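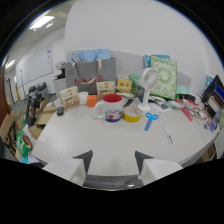
06/10/2022 – round table, front workroom

Started on the round table this morning. It has been the place where things get put down since we moved the Paiva samples out, and there is no longer room to lay out a full sheet. Plan is to have it clear before the Dronier order comes in, because the card for that has to be cut flat and the bench by the door is too narrow.

Went through it by kind of thing, small tools first.

Scissors: the blue pair belongs in the top drawer with the other cutting tools. Sharpened in the spring and still good on paper, poor on tape. Do not use them on tape. Gerardo has a pair for that, marked on the handle.

Yellow tape: goes back on the peg. We order it in 4s and I can only find 2 in the cupboard, plus this one. Add to the Masard order. The last lot from them left glue on the card when it was peeled after a night, so ask if they still have the older kind.

White pen: tried it on scrap, writes fine. Pen pot.

Mug: the one with the red inside and the picture band. Kitchen. The small white cup can go with it. Drinks stay off this table once the card is out – we lost a whole sheet in the last job that way.

Fan: staying in the workroom, but it needs to come off the table. It blows loose sheets about even on low. Tried it on the shelf over the sink and the cord doesn't reach. Will try the window sill tomorrow with the short extension.

Boxes: these take up the most space. Two beige printed ones, the yellow one with the red graphic, the little orange one. I want to keep the beige ones for the packaging file, the print on them is close to what Govby has been asking for (brown and orange on a plain ground, small type). The one with the orange label near the top is the better reference. Flatten, note the source on the inside flap, file under cartons. Yellow and orange boxes: check with Gerardo before they go anywhere.

Gray paper bag with the rope handles: keep whole. It is a good example of a heavy one-color bag with large red characters across the front, and the beige rope sits well against the gray. Save the light blue tissue too, folded, same folder. Measure the handle drop before it goes away.

Green bag: not sorted.

Green piece with the circular pattern and the blue folder behind it: both to the upright rack. Folder needs a label on the spine.

Card for Dronier is 100 sheets, with 20 spare. Stack it on the left half of the table and cut on the right, near the socket.

Gerardo Cabrera has the cutting list and wants the first proofs checked before November. Still to do:

- window sill test for the fan
- tape onto the Masard order
- labels for the cartons file
- wipe the table with the mild cleaner, let it dry overnight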